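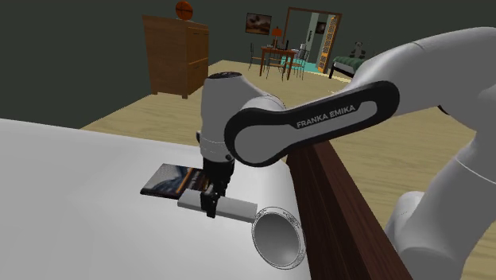 Slide 2: Where the water goes

Good morning. I work on the leak desk at the Sostov water office and I'm going to talk for twenty minutes on how a small utility finds leaks. Questions at the end, please, except for the map slide, where you can stop me.

Sostov has 3,000 service connections. Most of the pipe is cast iron under the old streets, with plastic out toward the Gamance subdivision. When we started this work we were billing for a good deal less water than we pumped. Some of that gap was bad meters. Most of it was leaks.

(Pause. Ask who here reads their own night flow numbers. Usually a few hands.)

Slide 3: Night flow

Start with the number you already have. Between 2 and 4 a.m. hardly anyone is using water. Whatever is still moving through the zone meter is mostly leakage, plus a bakery or two. Ours has a bakery on Durier Street that starts at 3, so we read that zone at 2:15.

Write it down every night for a month before you do anything. We skipped this the first year and had no baseline, so we could not say what the first repairs had saved us.

Slide 4: Map of the zones

Five zones. Point out the Lazaridis zone, upper left, the one with the hatch marks. It had the highest night flow and the oldest valves. To isolate it we had to close seven valves, and two of them would not close all the way. Replace the valves first. It is dull work and it has to go in the budget under its own line.

Take questions on the map here. Someone will ask about pressure on the hill. Answer: we dropped it a little at night, and got four complaints, all from the top two blocks. We put those blocks on a separate feed.

Slide 5: Listening

A listening stick costs very little. You put one end on the valve or the hydrant and the other to your ear. A leak on iron pipe carries well. On plastic it hardly carries at all, and you need fittings closer together or a correlator.

Our crew of two checked 517 fittings over one spring, January to April, mostly before 6 a.m. when the traffic is light. They marked 121 as noisy. Plenty of those were customers running water or a valve not seated right, so go back a second time before you dig.

(If running late, skip to slide 7.)

Slide 6: Digging

Photograph every hole with a tape measure in it. Record the depth, the pipe material and the kind of break. Round cracks mean ground movement. Pinholes mean corrosion – and usually more pinholes a few feet along.

We had three dry holes. I keep them on the slide because the board asked about them and will ask yours too.

Slide 7: What to do first

Fix the zone meters. Log night flow for a month. Test the valves. Then buy the listening gear.

Handout with the log sheet is on the table by the door. The spreadsheet version has a wrong formula in column F, use the paper one for now.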